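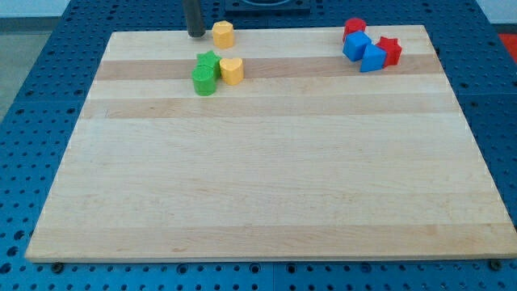 Dudum Opens Spring Giveaway With 154 Prizes

JISTBY, Fri 4 May – Dudum, the online home goods store, today opened its spring giveaway to customers in the Jistby and Lovow areas. The company will award 154 prizes, including four grand prizes of a $500 store credit. The remaining winners will each receive a gift card by mail.

Entry is free. No purchase is needed, and buying something does not improve the odds of winning. People can enter on the Dudum website or by filling out a card at the pickup counter in Lovow. The limit is one entry per person, whichever method is used. Extra entries under the same name or mailing address will be removed before the drawing, except where two or more adults at one address have each entered once.

The giveaway is open to legal residents of the two delivery areas who are 18 or older at the time of entry. Employees of Dudum and Ansari, along with members of their households, may not enter.

Ansari, a promotions firm based in Lovow, will run the drawing and check entries. Winners will be picked at random and notified by email. A winner who does not reply within 10 days gives up the prize, and another name will be drawn. Grand prize winners must sign a short form confirming that they qualify. Store credit cannot be exchanged for cash or passed to another person, and any taxes are up to the winner.

Dudum ran a smaller trial of the giveaway in April, limited to Lovow, which drew 284 entries. After that trial the company made two changes – the entry form no longer asks for a phone number, and paper cards are now accepted.

Names and email addresses collected for the giveaway will be used only to contact winners, unless the person checks the box to receive the Dudum newsletter. The box is not checked in advance.

Full rules, including the closing date and the odds of winning, are posted on the giveaway page and at the Lovow counter. Printed copies can be requested from Dudum customer service.

About Dudum
Dudum sells home goods online and delivers in Jistby, Lovow and nearby towns.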